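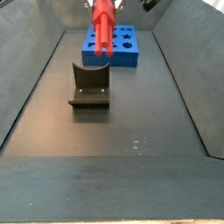

*Figure 1. The enclosure with the red two-finger gripper, the blue foam block and the black holder.*

## 1. Background

This report covers the software half of our semester project in the Hirkthorpe teaching lab. The hardware was built by an earlier group and we were told to leave it alone. Our job was to replace the old motion script, which played back a fixed list of joint positions, with a planner that works from the current camera view and refuses a move it can't make safely.

The old script assumed that the foam block and the holder were always in the same place. Neither one is bolted down, so the recorded positions went stale every time someone bumped something. We named our replacement Brutureo. It has three parts: a pose estimator, a planner, and a small tool called Trisano that logs every run and plays it back.

## 2. Pose estimation

The camera is fixed, so we calibrate it once and store the result. Each cycle, the estimator finds the foam block by color and fits a rectangle to its top face. The shape cutouts then settle which way the block is turned. We use the star as the main landmark, with the larger round cutout just below it as a check. A round cutout alone gives no rotation.

The holder was harder. It is dark gray-black, and its shadow on the floor is also dark, so our first version merged the two and put the base too far forward. We switched to matching the top edge of the upright plate. The shallow U between the two raised corners is easy to pick out, and it gives us both the center and the heading.

Two smaller problems took more time than we planned for:

- The white specks on the floor were picked up as corner features. A minimum size filter removed them.
- The fingers hide the middle of the block when they are over it. We now keep the last good block pose whenever too few landmarks are visible, and mark it as "held" in the log.

## 3. Planning

The walls slope, so a plain box around the workspace would be wrong near the floor. We modeled the floor and each wall as a plane and check sample points on the gripper against all of them. The red housing gets wider toward the top, and our first collision model (one cylinder around both fingers) ignored this completely. The current model uses 14 spheres: four for the fingers and the rest for the housing.

Paths are found with a basic RRT and then shortened. If there is no path after five attempts, the planner stops and reports which obstacle blocked it most often. It does not fall back to a straight line. The old script did, and we removed that on purpose.

The gap between the holder and the block is small. We treat it as closed for travel at floor height, so the gripper has to come up before it can cross from one to the other. This costs some 3 seconds per move -- we decided it was worth it.

## 4. Logging and replay

Trisano writes one folder per run with the camera frames, the estimated poses, the planned path and the joint positions reported by the arm. Replay draws the planned path and the reported one on top of each other. Most of our bugs were found this way, including a sign error in the wrist rotation that only showed up when the block was turned past a right angle.

The log format follows the one in the Nakajima course notes, with a field added for held poses.

## 5. Known limits

- Pose estimation fails if the room lights are switched off during a run. The color thresholds are fixed.
- The planner treats everything as static while the arm is moving.
- Held poses never expire. If the block is pushed while the fingers cover it, the planner will use the old position until it sees the landmarks again.

We would fix the last one first. A time limit on held poses is a short change, but we didn't have lab time left to test it.

## 6. Running the code

Start the estimator, wait for the "block ok" and "holder ok" lines, then start the planner. Calibration files are in `config/cam` and should only be redone if the camera mount has been touched. Run folders go to `logs/` and are not cleaned up automatically.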